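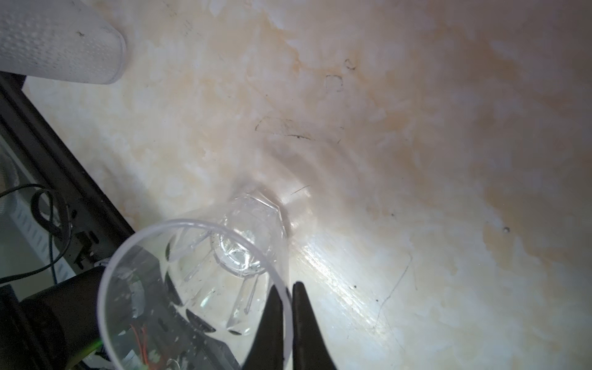
A clear plastic cup. Its sides are molded with ridges.

What Is Plastic?
Aren Children's Museum, Learning Pages
Updated Jan 19, 2024

Plastic is a material that can be shaped when it is warm and that keeps its shape when it cools. Many things in a home or a school are made of it, including toys, bottles, combs and the cases of pens.

What is it made from?
Most plastic begins as oil or natural gas, which are taken from deep under the ground. Factories change them into long chains of tiny parts called molecules. A chain of this kind is called a polymer. The word comes from Greek and means "many parts." You can think of a polymer as a very long string of beads, far too small to see.

The new plastic is often cut into small grains called pellets. Trucks and trains carry the pellets to other factories, where they are melted and made into finished goods.

How does it get its shape?
One common method is called molding. Melted plastic is pushed into a hollow metal form, called a mold. When the plastic cools, the mold opens and the new object comes out. Any pattern cut into the mold will appear on the object. Ridges are useful because they make a thin wall stiffer. You can test this with a sheet of paper. Hold it flat by one end and it droops. Fold it like a fan, hold it again, and it stays much straighter.

Why is some plastic clear?
Light can pass through some plastics without being scattered very much. These plastics look clear. When light enters the plastic it also bends, and this bending is called refraction. Things seen through a curved or ridged piece of plastic may look stretched or broken up.

What happens to old plastic?
Plastic does not rot the way an apple core does. It can stay in soil or in the sea for a very long time, and it may break into pieces small enough for fish to swallow. Some plastic can be recycled. It is sorted, washed, chopped and melted to make new things. Rules differ from town to town, so ask an adult which kinds are collected where you live.

Words to know
Molecule: a very small part of a material, made of atoms joined together.
Pellet: a small grain of plastic.
Polymer: a long chain of molecules.
Refraction: the bending of light as it passes from one material into another.

The Plastics Gallery is on level 2 of the museum. School groups may request a worksheet at the Orex Street desk.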